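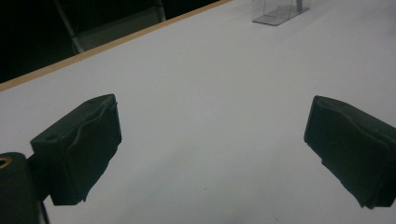
Questions about renting our hall

Who can rent the hall at Trederia?
Any person or group from the neighbourhood. You do not need to be a member. For a first rental we ask for a short phone call with Vesna Tomić.

How many people can come?
The big room takes 80 people standing and 47 seated. The small room takes 11.

What time must we finish?
Music stops at 11 in the evening. After this you have one hour for cleaning.

Can we bring our own food?
Yes, and you can use the kitchen. Please take all the leftovers home with you - the fridge is emptied every morning.

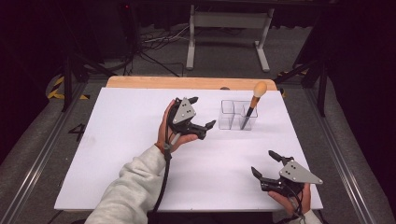

White board on one of the wooden tables.

Are tables included in the price?
Yes, tables and chairs are included. Tablecloths are not, but you can rent them in any colour we have.

How do I get my deposit back?
We return it by bank transfer when the key is back and the rooms are checked. If you cancel 2 weeks before, you also receive the full amount.

Is there parking?
Only on the street. In January the snow plough comes early, so please do not leave cars overnight.

Last change to this page: 07/06/2018, Viorica Ristić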